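手持ちグリッパーによるデータ収集 よくある質問(懐疑的な人向け)

Okley作業班のFAQです。もとは社内の質問箱に届いた文句をまとめたもので、回答はFemke Van Rooijと、途中から加わったTahsin Sultanaが書いています。宣伝資料ではないので、わからないことはわからないと書きます。

Q1. 人が手で道具を持って物をつかむだけで、本当にロボットの学習になるのですか。

なる場合もあります。指の開きと手先の動きとカメラ映像がそろっていれば、学習の材料にはなります。ただ「材料になる」と「使える方策ができる」の間はかなり遠く、営業資料はここを一行で飛ばしがちです。私たちの班では、実機での評価が済むまで「学習できた」という言い方を禁止しています。

Q2. 目標は何件ですか。

一つの課題につき2000件です。根拠を聞かれると弱いところで、Kaltetbyの計画書にそう書いてあったから、というのが正直な答えです。先行した課題では356件で一度学習を回しました。その結果だけを見て、残りを集めれば良くなると断言する気にはなれません。増やした分が似たような動作ばかりなら、保存容量が減るだけでしょう。

Q3. 手先のカメラだけで、状況は十分に写るのですか。

十分とは言いにくいです。近くに大きな物があると視界の半分近くを持っていかれ、肝心の対象はその陰に半ば隠れます。クリーム色のプラスチックの向こうに、人の手で支えられた水色の筒がある場面では、二本の指の間に見えているのはほとんど白い平面です。これを見て「次にどこへ動くべきか」を当てろと言われたら、人間でも迷います。

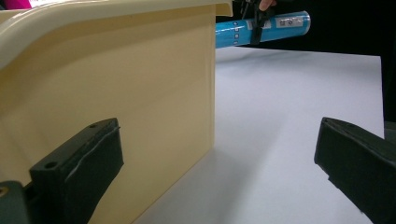 Q4. 人の手が写り込んだ記録は捨てるべきではありませんか。

意見が割れています。Mitali Pramanikは全部捨てる派、Tahsinは残す派です。現在の規則では、指先が写っただけなら残し、手が対象の動きを左右している区間には印を付けます。学習時に使うかどうかは、その印を見て後から決めます。モデルが物ではなく人の手を手がかりにしてしまう危険はあり、この規則で防げているという証拠はまだありません。

Q5. 光る包装や透明フィルムの物は避けたほうがよいですか。

避けたくなりますが、避けません。現場の棚にはそういう物が並んでいるからです。しわの寄った透明フィルムは白い反射を作り、ラベルの図柄よりも目立つことがあります。少し角度が変われば反射も動くので、見た目に頼る手法には意地の悪い相手です。「多様なデータで頑健になる」という説明をよく聞きますが、反射の条件を記録していない多様性は、あとで検証のしようがありません。

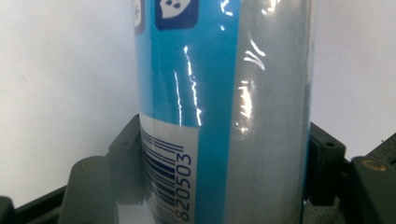

図2 透明フィルムに包まれた円筒容器と左右の指。青いラベルの上に反射の筋が縦に走る。

Q6. 容器がカメラの前をふさいでいる記録にも価値はありますか。

把持の記録としてはあります。指が容器のどのあたりに当たっているかを確認できるからです。置き場所を選ぶ動作の手本としては頼りなく、周囲の様子がほとんど入りません。把持だけを切り出して評価する場合と、一連の動作として使う場合とで、同じ記録の採点が変わるのはこのためです。

Q7. ラベルの文字やバーコードは消しますか。

原則そのままです。個人の宛名など、人に結び付く情報があるときだけ隠します。品番の違いでモデルが賢く見えているだけではないか、という疑いはもっともなので、評価にはラベルの異なる物を混ぜるようにしています。

Q8. 失敗した把持はどうしていますか。

残します。以前は収録者が自分の判断で消していて、成功率の欄が気持ち悪いほどきれいでした。10月からは削除の権限を収録者から外し、Rajitha Ranasingheが理由欄を確認しています。理由欄に「なんとなく」と書かれた記録は差し戻しです。

Q9. 1回の作業はどのくらい続けますか。

11回の動作で一区切り、そこで2分の休憩です。疲れてくると手首の角度が固まり、同じ近づき方ばかりになります。本人は気付かないことが多いため、区切りごとに開始位置を変えてください。

Q10. Erholmの装置で集めた記録と混ぜてもよいですか。

まだ混ぜないでください。指の形と時刻合わせの方法が違い、変換の手順書も未完成です。「どうせ学習が吸収する」という意見も届いていますが、比較結果を付けて出し直してもらうことにしています。

Q11. 疑問や反論はどこに送ればよいですか。

質問箱へお願いします。該当する記録の番号と、おかしいと思った区間の開始時刻を書いてください。番号のない苦情は、Freya Hollisが内容を聞き返すところから始まるため、返事が遅くなります。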